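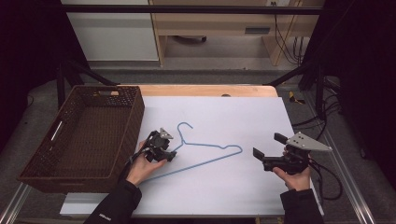
The Stornenex 2 is a two-channel headphone amplifier for recording studios, rehearsal rooms, and broadcast booths. Each channel has its own volume control, mute switch, and front-panel output, so two performers can set their own levels from a single stereo mix. The chassis takes up very little room and will sit on a side table, even a light wooden one with a white board laid over most of the top. Four rubber feet are fitted at the factory and may be removed for rack mounting.

Output Stage

Boutros designed the output stage for the wide range of headphones found in working studios. It drives models from 16 ohms to 600 ohms and delivers up to 200 milliwatts per channel into a 32-ohm load. Noise remains low at every volume setting — an important point for spoken-word work, where long pauses leave hiss exposed. The volume controls are matched across left and right, and the stereo image holds steady at very quiet levels.

Connections

The rear panel carries balanced stereo inputs on combination jacks, along with a pass-through output for linking additional units. Up to three amplifiers may be linked from one source. A talkback input is also provided and can be sent to either channel or to both.

Construction

Every unit is assembled at the Trurkdale plant and run under load for 40 hours before shipment. The case is folded steel with a powder-coat finish. Switches and jacks are mounted to the panel with metal nuts, and all of them can be replaced without removing the main circuit board.

Accessories

The Bekier rack tray holds two units side by side in a single rack space. It is sold separately, with screws included.

Warranty and Service

The Stornenex 2 is covered by a limited warranty of 3 years on parts and labor. Service requests should be addressed to I-seul Myung, Product Support, and should include the serial number printed on the rear panel.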